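Nuttall Page-a-Day Reading Journal, Softcover
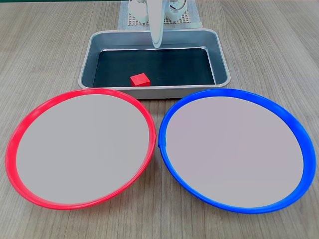 Metal tray on a wood-grain tabletop.

Publisher: Dastcombe
Author: Melaniia Semeniuk
Language: English
Binding: sewn softcover
Edition: second printing, March

The Nuttall Reading Journal is a bound record book for people who track what they read. Each entry has ruled fields for title, author, dates started and finished, and a rating out of 4. The index at the back holds 1000 titles, listed by author or by subject.

Paper is uncoated and cream in color. Fountain pen ink may show on the reverse side — a ballpoint or pencil is suggested. The cover is printed in one color and has no dust jacket. Page numbers are printed at the outer corner.

Also in this series
Nuttall Index Refill, 20 sheets
Nuttall Book Club Log, edited by Rostyslav Bondarchuk

Shipping and availability
Orders placed through Pundside ship within 3 business days. Price and stock were last updated on February 11, 2022, and may change without notice. The price shown at checkout applies to the order. Unmarked copies may be returned in the original wrap. Copies with writing in them are not accepted — this includes names on the title page. Bulk orders for schools and libraries are quoted separately.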